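**Progress report to the Kyei Fund — cable sorting software, second period**
09/06/2025

The short version: perception is ahead of plan, planning is behind it, and the tooling budget went where tooling budgets go. The longer version follows, as the grant agreement requires.

**Perception.** The segmentation model in Jalel, our control stack, now trains on 2,200 labeled wrist-camera views. It separates cords by color well and by thickness passably. Crossings remain the weak spot. When two black cables run over each other, the model tends to declare them one very ambitious cable. We added a crossing classifier in July and it catches most of these cases, though it slows the loop enough that the arm pauses before each grasp as if reconsidering its career.

**Planning.** The planner picks a free end, follows the strand inward, and stops at the first crossing it doesn't trust. On paper that was the easy part. Thin wires are where it struggles: a strand that leaves the heap and comes back gets traced twice, and the planner then argues with itself over which end to pull. We have rewritten the tracing step 3 times. The current version keeps a single graph per cord and throws away anything it can't connect, and we would like to keep this one.
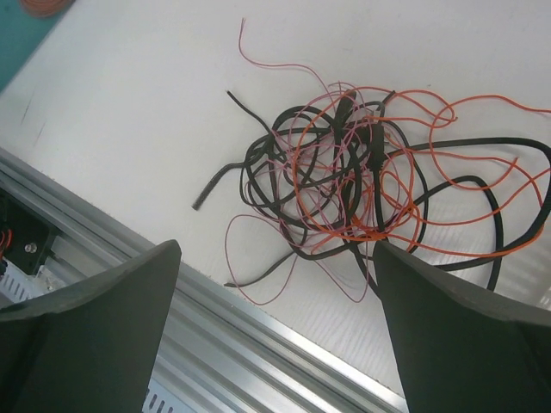

*Wrist view of a mixed heap: black cables, orange wires and thin pink wires. The black end at left is the type of free end the planner looks for first.*

Pink is still the hardest class. It is pale and very thin, and against a white tabletop the depth data has little to say about it. We tried raising the exposure, which improved the pink and ruined the rail highlights, so the rail is now masked out in software. Connector housings buried among loops are handled by a separate detector that we trust on its own and less so when merged with the rest.

**Tooling.** The replay viewer is finished. Anyone on the team can load a failed grasp, step through the planner's choices and see where it went wrong, a popular activity on Monday mornings. The Movby driver update broke our gripper timing for 2 weeks. We have pinned the old version and written a test so that we find out sooner next time.

**Next period.**

- Get the crossing classifier inside the control loop budget
- Merge the connector detector without losing accuracy
- Run 5 full trials at the Huncombe site, unattended

The last item depends on the first. We request no change to the budget, only permission to move the unspent travel line into labeling.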